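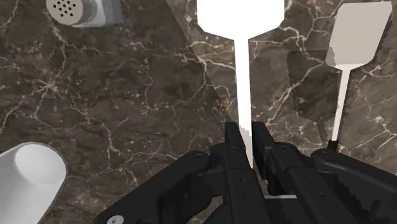
Stulimville：調理器具の把持に関するシミュレーションデータ

バージョン 3　最終更新：2026年5月7日
いいね 67　コメント 9

概要

Stulimvilleは、キッチンの台の上に置かれた細長い器具を、ロボットアームでつかむ動作を集めたデータセットです。画像はすべてレンダリングによるもので、実機の映像は含まれていません。手法Brunetの学習と評価のために、Altisholmの研究グループが作成しました。

収録数は1,177エピソードです。一つのエピソードには、手首カメラの画像列、外部カメラの画像列、関節角度、グリッパーの開閉指令、そして英語の短い指示文が入っています。日本語の指示文はまだありません。

研究の目的

ヘラやターナーのような器具は、柄が細く、頭の部分が広い形をしています。物体の中心を目標にしてつかむ方法では、指が柄ではなく頭の近くに行ってしまうことが多くありました。Brunetでは、先に柄の軸を推定し、その軸に対して指の向きを合わせてから下降します。軸の推定には二つのカメラの両方を使います。手首カメラは指先と柄の関係がよく見えますが、台全体の配置は分かりにくいです。外部カメラはその反対です。
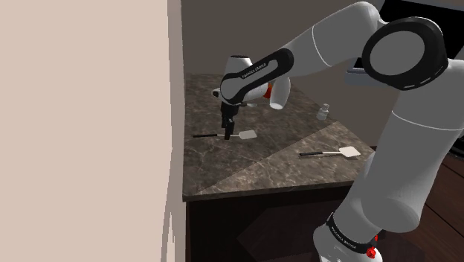

図2　外部カメラの視点。台の上の二本のヘラと、柄の上にあるグリッパー。

シーンの構成

シーンはWarowという名前の環境生成ツールで作りました。台の材質、照明の方向、物の位置をエピソードごとに変更しています。大理石の台は模様が複雑で、白い脈が細い柄と似て見える場合があります。学習の初期には、脈を柄と間違える推定が何回も出ましたので、この材質のエピソードは少し多めに入れてあります。

つかむ対象のほかに、同じ種類の器具をもう一本置いたシーンもあります。どちらを選ぶかは指示文で決まります。容器などの小物も置かれますが、操作の対象にはなりません。

ファイルの内容

episodes/　エピソードごとのフォルダー
wrist/　手首カメラの画像
external/　外部カメラの画像
state.csv　関節角度と開閉指令
instruction.txt　指示文
splits/　学習用と評価用の一覧

二つのカメラの時刻は、シミュレーターのステップ番号でそろえてあります。ファイル名の番号が同じであれば、同じ瞬間の画像です。

評価の結果

評価は9種類の配置で行いました。軸の推定を使わない比較手法では成功率が67%にとどまり、Brunetはすべての配置でこれを上回りました。差がいちばん大きかったのは、二本の器具がほぼ平行に並ぶ配置です。成功の条件は、柄をつかんで持ち上げ、3秒間落とさないこととしました。頭の部分をつかんだ場合は、持ち上がっても失敗として数えています。

既知の問題

・外部カメラの位置によっては、手前の面が画像の左側を広く隠します。該当するエピソードは削除していません。
・手首カメラの画像では、グリッパーの輪郭に細かいギザギザが出ることがあります。
・4月より前に配布した版では、一部のstate.csvで開閉指令の符号が逆になっていました。古い版をお持ちの方は、再度ダウンロードをお願いいたします。
・実機への転移はまだ確認していません。

利用条件

研究と教育の目的であれば自由に使用できます。論文で使用される場合は、データセット名とバージョン番号を書いてください。誤りを見つけられた方は、エピソード番号を添えてIssueにご報告ください。

このサイトではCookieを使用しています。閲覧を続けると、Cookieの使用に同意したものとみなされます。［同意する］［設定］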